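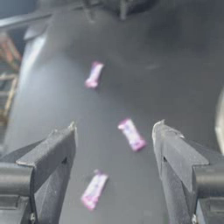
Three wrapped candy bars in pink and white.

Guest Information and the Small Inn: Notes After a Season at Cirillo House

When my husband and I took over Cirillo House, we inherited 17 rooms, a gravel parking lot and a three-ring binder. The binder lay on the front desk and was called the Guest Book of Information, although guests did not as a rule open it. It held menus from restaurants that had changed hands, a bus timetable, and a typed page on the history of the mill at Irnunlow. I have been asked by several readers of this blog to set down how we replaced it, and what our present policy is on arrivals, breakfast and late check-in. The following is offered for the use of other owners of small properties.

Arrival and the front desk

Check-in at Cirillo House begins at 3 p.m. and the desk is staffed until 9 in the evening. Guests who expect to arrive later are asked to telephone before 6 p.m. so that a key may be left in the lockbox beside the side entrance. The code is changed for every booking. During our first months we used a single code for everyone, and I would advise strongly against it.

Mbali Mokoena joined us as front desk manager in June and revised the arrival procedure from the beginning. Under the former arrangement, a guest received the key, the breakfast card, the parking permit and a spoken explanation of the heating, all within two minutes and usually while holding a suitcase. Ms. Mokoena observed that the same guests telephoned the desk within the hour to ask how the heating worked. The explanation has been moved to a printed card beside the thermostat. Calls about the heating have become rare, with the exception of room 9, where the thermostat is behind the door and the card was for some weeks behind it as well.

Parking permits are now mailed with the confirmation letter to any guest who requests one. The lot is not large and the far row is unsuitable for long vehicles. Guests traveling with a trailer should let us know when booking, and we will arrange a space at the Skinadel garage, which is a short walk down the hill.

The room folder

In place of the binder, each room has a folder of eight pages. I had drafted more than twenty. Hanan Haddad, who edits the newsletter of our regional innkeepers' group, was kind enough to read the draft and returned it with most of the adjectives removed. Her recommendation was that each page should answer a question that guests had put to us more than once, and that pages which did not should be set aside. The history of the mill was set aside. It may be read on request.

The folder covers the following matters in this order: breakfast hours, wireless access, hot water, laundry, the nearest pharmacy and doctor, walking routes, places to eat in the evening, and departure. The page on evening meals is the one that requires the most attention. Hours in Irnunlow change with the season, and a guest who walks to a closed kitchen on our recommendation is entitled to be annoyed with us. Ms. Mokoena telephones every restaurant on the page at the start of each month and the date of the call is penciled on the office copy.

We do not accept payment or free meals in return for a listing. One owner in the town took exception to this, and to the brevity of his entry, and we have agreed to differ.

Breakfast

Breakfast is served from 7 to 10 a.m. in the east dining room. Amado Sison has been our cook for two seasons and the menu is his. Guests choose from a cooked plate, oatmeal or the cold table, and the bread comes from Fillanico, the bakery opposite the post office. Those who must leave before seven may order a packed breakfast by 8 o'clock the previous evening. It consists of a roll, fruit, a boiled egg and coffee in a paper cup.

Dietary requirements should be stated at booking wherever possible. Mr. Sison can accommodate most requests with a day's notice and a good many without it. He cannot, however, guarantee a kitchen free of nuts, and the folder says so plainly on its first page. I consider this the most important sentence we print.

The question of the waffle iron has been raised in these pages before. It was retired in the spring. The repair would have cost more than a replacement, the replacement would not have fit the counter, and I regret the disappointment caused to our regular visitors.

Costs

Several correspondents wished to know what the change involved in money. Printing and covers for the folders came to a little over $800, including a second printing of the laundry page, on which I had given the wrong floor. Lukian Stasiv of the print shop in town suggested loose sheets in clear sleeves so that a single page could be exchanged without reprinting the remainder. The sleeves have held up well in the rooms. They have not held up well near the pool, and the copy kept there has been withdrawn.

Remaining difficulties

The walking routes are still not satisfactory. Route 2 directs the reader to turn left at a white gate, and the gate has been painted green. Fiona Forsyth, a guest of many years' standing, has offered to walk all of the routes again and correct the text, and her revisions are expected before the fall. Until then guests are asked to inquire at the desk before setting out on that route, particularly after rain, when the lower path by the stream is soft underfoot.

We have also not settled the matter of late checkout. The present rule is 11 a.m., with an extension to noon when the room is not booked for the same night. Guests ask for this extension more often than they did, and the housekeeping staff have asked me, quite reasonably, to tell them of it before they knock. A list is now posted in the linen room by 9:30 each morning.

Owners who would like a blank copy of the folder pages may write to me at the inn. Please include the number of rooms at your property and whether you serve breakfast, and I will send the pages that apply.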